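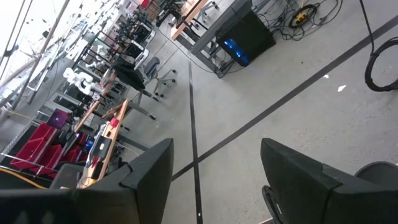 Figure 3. Pale grey concrete floor marked with black tape.

4.2 Owner ratings and sample makeup

The ratings used in this section come from the owner survey run through the Plulimton car listing site. Visitors who opened a page for a particular make, model and year were asked whether they drove or owned that car. Those who said yes could score it from one to ten on comfort, fuel use, reliability, handling and value for money. They could leave any item blank. We received 4000 completed or partly completed forms. After removing repeat entries, forms with no model year, and forms in which every item had the same score and no mileage was given, 2736 remained.

Two-door cars are a small part of the market but were well covered in the survey, probably because their owners visit the model pages more often. We did not weight the sample to match sales. The results should be read as the views of people who chose to rate their cars, and we return to this point in Section 5.

Each form was placed in an age group based on the model year. Cars up to 4 years old at the time of rating were treated as recent, and all others as older. The split is a simple one, but it falls close to the point at which many of the warranties in our sample ran out. Moving it by a year in either direction changed the group averages very little.

Reliability scores fell with age, as expected. The drop was larger for owners who had bought the car used than for those who had owned it from new. Comfort scores barely moved. Value for money went the other way – owners of older cars rated it higher than owners of recent cars did, even when their reliability scores were low. Price paid explains part of this, but the form asked for price as a range and many owners skipped the question, so we could not test it in full.

Handling gave the least useful scores. Most owners chose eight or nine whatever the car, and the spread within a single model was often wider than the spread between models. Brennan, who read the written comments, found that owners used the word to mean different things. Some wrote about steering, some about grip in the rain, and a fair number about how easy the car was to park. We kept the item in the tables but left it out of the combined score.

The combined score is the plain average of the other items. A form needed at least 3 of them filled in to be given one. We tried a version in which reliability counted double, following the method in the earlier Chaudhry report. It changed the order of a few models in the middle of the list and had no effect at either end, so the simpler version is reported throughout.

Small groups remain a problem. Several models had too few ratings for an average to mean much, and a single unhappy owner could move one of these cars well down the list. For that reason we do not print a rank for any model with fewer ratings than the cutoff in Appendix B. These forms still count toward the totals for their age group.

The written comments were coded by Ngata and Brennan working separately. They used the Hirkeo topic list, with one added heading for dealer service. Where the two disagreed, the comment was discussed and given a single code, or marked as mixed. Dealer service came up far more than we had planned for. Many of the lowest reliability scores were attached to comments about waiting for parts or being charged twice for the same repair – complaints that have more to do with the shop than with the car. The survey form has no separate score for service, and Dandside, which maintains the form, has agreed to add one before the next round opens in December.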